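Dendutcombe Snack List

Hi! This is my long-running list of packaged snacks sold in small shops, mostly within driving distance of Tristthorpe. It's one CSV file with 2000 rows, one row per snack, and I've been poking at it on and off since a rainy August when I wanted to know which shops still carried sesame bars. Then I got carried away (there are a lot of sesame bars).

Last big cleanup: March 2018

What's in the file

name: whatever the front of the packet says, typos and all
shop: a short code, see shops.txt
price: what I paid, in dollars, no tax
flavor: my best guess at one main flavor
color: the main color of the wrapper
notes: a free-for-all, sorry

If a snack comes in two sizes it gets two rows. Multipacks only get a row for the pack, never for what's inside. I went back and forth on that one and I may change it again. 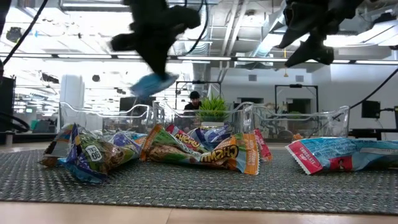

Getting started

Unzip the folder, then open snacks.csv in any spreadsheet program. If the accents look like garbage, tell it the file is UTF-8 and try again. There's also a little script called zando that sorts rows by shop and spits out a printable shopping list. Run it from the same folder as the CSV or it'll complain about missing shops. The 4 oldest shop codes start with X and you can leave those out of the printout with the --nox option.

I used to keep prices in a separate file called aitken. It's still in the folder for anybody with old scripts that read it, but I don't update it anymore, so please use the price column!
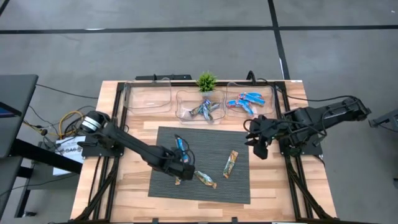
The color column is the one I get the most mail about, so let me lay out how I fill it in. I only use 10 color words, all lower case, and I pick the one that covers most of the front. Lettering and small patterns don't count. The narrow packet on the left of the mat, for instance, would go in as blue, and its pale markings wouldn't get a mention. If it's a real tie between two colors, like tan and brown, I put the darker one. Clear wrappers get "clear" even when you can see a very orange cracker through them.

Known problems

Flavor is a mess for anything labeled "original." Some rows say plain, some say salted, and a few say original because I gave up.

Prices from the Tristthorpe ferry kiosk are way too high and I haven't adjusted them. Leave that shop out if you're averaging.

Sending fixes

Please send whole rows and keep the columns in order. Photos of receipts are great too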